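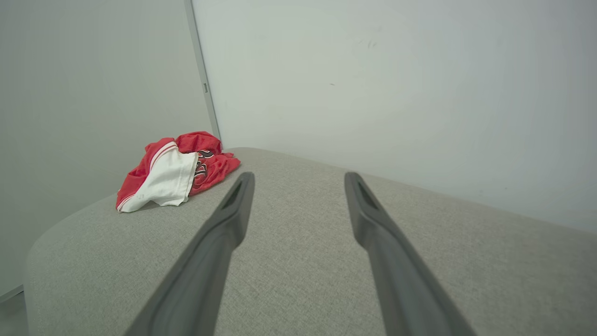 The question of where clothing should go between the wash and the drawer has occupied this household for most of the spring, and I have undertaken to set down our present arrangements in full. In principle, every garment has an assigned location. In practice, a good deal of it passes through one intermediate point, namely the gray upholstered surface against the wall, and it was there that a crumpled pile of red and white clothing had come to rest toward the back, close to the corner. I regard this corner as the principal test of any system we adopt. If the corner is clear on a Thursday evening, the system is functioning.

Readers of my earlier entries will recall that the previous policy relied on a single large bag kept behind the bedroom door. That policy was withdrawn in April. The bag was deep, and items placed at the bottom were not seen again for long periods. Ambros Kuster, with whom I share the apartment and the laundry, located a sweater in it that he had already replaced.

The current procedure was drafted at the kitchen table over the course of one evening and has been amended twice. It provides as follows. Laundry is brought up from the basement in one trip and folded before supper. Sportswear is folded separately and is not to be placed with the towels. Anything that can be worn again before washing is hung on the hooks in the hall, of which there are five, and is not to be returned to the closet under any circumstances. Articles belonging to guests are placed on the hall shelf.

The first amendment concerned the hooks. It had been assumed that five would be sufficient for two adults. They were sufficient until the weather turned and both of us began carrying a light jacket in addition to a heavy one. I obtained a narrow rail from Riedl, the hardware store near the tram stop, and installed it below the hooks at a height that Burgi Rainer, who is shorter than either of us and visits often, considered reasonable. The rail is level. It required two attempts and a quantity of filler that I would prefer not to specify.

The second amendment concerned folding. Hermine Fuchs has for many years folded shirts into thirds and stood them upright in the drawer, and she was kind enough to demonstrate the method to us on a Sunday visit. I adopted it at once. Ambros adopted it for T-shirts only and continues to roll everything else. The drawers have been divided accordingly, with the left side reserved for folded items and the right side for rolled ones. Socks remain under discussion.

I should also record the matter of the upholstery itself. A woven gray fabric of this kind is forgiving of lint and considerably less forgiving of anything damp, and I now ask that towels be fully dry before they are set down on it, even briefly. I go over the fabric with a soft brush every second week and vacuum along the seam where the cushion meets the wall. Coins collect there, as do hair ties and, on one occasion, the small key to the mailbox, for which a search had been conducted throughout the building.
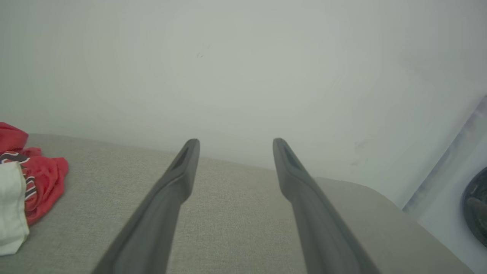 Is it acceptable to leave clean clothes on the furniture overnight?
One night is acceptable, provided that they are folded and put away before breakfast. After a second night they tend to be treated as part of the furniture, and creases set in that will require ironing.

The matter of a proper basket has been raised again. I have examined a Skerberg model with two compartments, priced at 59, and a plainer one by Humport with rope handles. The Skerberg is the better made of the two, but it is too wide for the space beside the closet by the width of my thumb, and I am unwilling to move the closet. Ambros favors the Humport. A decision will be taken when we are next both at home on a Saturday morning and the store is not crowded.

In the meantime, the procedure stands as written, and a copy has been attached to the inside of the hall cupboard with two strips of tape.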